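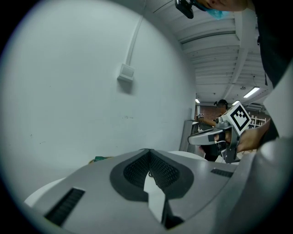
Hirgate HW-30 Interior Wall Finish

Matte white, low-sheen, water-based
Item no. 3762
Pack sizes: 1 gallon, 5 gallons

Overview

HW-30 is a water-based acrylic finish for interior walls and ceilings in offices, corridors, classrooms and light workshop areas. It dries to a flat white surface with low glare and can be washed with mild detergent once fully cured. It is supplied ready to use and should not be thinned for brush or roller work.

The product replaces HW-20, which was withdrawn in August. HW-30 can be applied directly over sound HW-20 without a primer. The two whites are close but they are not the same, and touch-up of an HW-20 wall with HW-30 will show under side lighting. Repaint corner to corner.

Suitable surfaces

Gypsum board, taped and sanded
Cured plaster
Concrete and masonry block, filled
Previously painted walls in sound condition
Lining paper

Not suitable for floors, exterior walls, shower enclosures, bare metal or surfaces that stay above 120°F. Bare wood can be coated after two coats of Leto Stain Block. Knots may still bleed through within the first year.

Technical data

Binder: acrylic copolymer
Color: white only, not tintable
Sheen at 85 degrees: less than 5
Solids by volume: 38 percent
Coverage: 350 to 400 square feet per gallon on smooth sealed board; 220 to 280 on block
Wet film per coat: 4 mils
Touch dry: 1 hour at 70°F and 50 percent relative humidity
Recoat: 4 hours
Full cure: 30 days
Scrub cycles to failure, in-house method: 1,000 at full cure
Application temperature: 50°F to 90°F, air and surface
Storage: 40°F to 90°F, unopened, 12 months from fill date
Cleanup: water

Drying times get longer in cold or damp rooms. At 50°F allow at least eight hours between coats. Recoating too soon leaves roller drag and patches of uneven sheen that a third coat does not always hide.

Surface preparation

Remove dust, grease and loose paint. Wash with a neutral cleaner, rinse, and let the wall dry. Glossy paint must be dulled with 180-grit paper before coating. Fill cracks and nail holes with Rendulen Fine Filler, sand flush and spot prime.

New plaster must reach a moisture reading below 12 percent before the first coat. New gypsum board takes one coat of Leto Wall Primer. Skim-coated board takes one coat of the same primer, with a second where the skim still looks patchy after drying.

Mold must be treated and its cause corrected. HW-30 contains an in-can preservative only. It has no film biocide and makes no claim to resist mold growth on the wall.

Application

Stir by hand until even. Power mixing traps air and can leave pinholes in the film. Box all pails from different batches before starting a wall.

Roller: 3/8 inch nap for board and plaster, 3/4 inch for block. Work in sections four feet wide, top to bottom, keeping a wet edge. Finish with light strokes in one direction.

Brush: synthetic bristle, 2 to 3 inch. Cut in one wall at a time – lines left to dry before rolling will show as a border.

Airless spray: tip 0.017 to 0.019, pressure 2,000 psi, 60 mesh filter. Back-roll the first coat on unpainted board. Up to 5 percent clean water may be added for spray only.

Apply two coats. A third may be needed over strong colors, and a tinted primer will usually cost less.

Care and repair

Do not wash within the first 30 days. After that, use a soft sponge and warm water with mild detergent, working from the bottom up. Melamine foam pads remove scuffs but polish the surface and leave a visible shine. Solvents will soften the film.

Scuffs that do not wash out can be touched up from the original batch using the same tool as the final coat. Keep one labeled quart per floor for this purpose, with the batch number and room list on the lid.

Related items

Leto Wall Primer, 1 and 5 gallons
Leto Stain Block, 1 gallon
Rendulen Fine Filler, 1 quart tub
Hoarau 9-inch roller frame and 3/8 inch covers, pack of six
Hoarau angled brush, 2 1/2 inch

Ordering

The five-gallon pail ships in pallet lots of 30 or as single pails from the counter. One-gallon cans are packed four to a case. Pallets are not shipped in freezing weather unless a heated truck is booked with the order. Paint that has frozen should be discarded – it will not return to a usable state on stirring.

Opened pails are not accepted for return. Unopened stock may be returned within 30 days if the label is clean and the fill date can be read.

Safety

Ventilate during use and drying. Wear eye protection when spraying or working overhead, and a particulate respirator when spraying or sanding. Keep out of drains. The safety data sheet is sent with the first order and on request after that.

Technical questions: Tarun Lodhi, coatings desk
Pallet orders and freight: Dumisani Tshabalala, trade counter

Data sheet revision C, Oct 11, 2020. Replaces revision B. Changes: spray tip range, recoat time at 50°F, return terms.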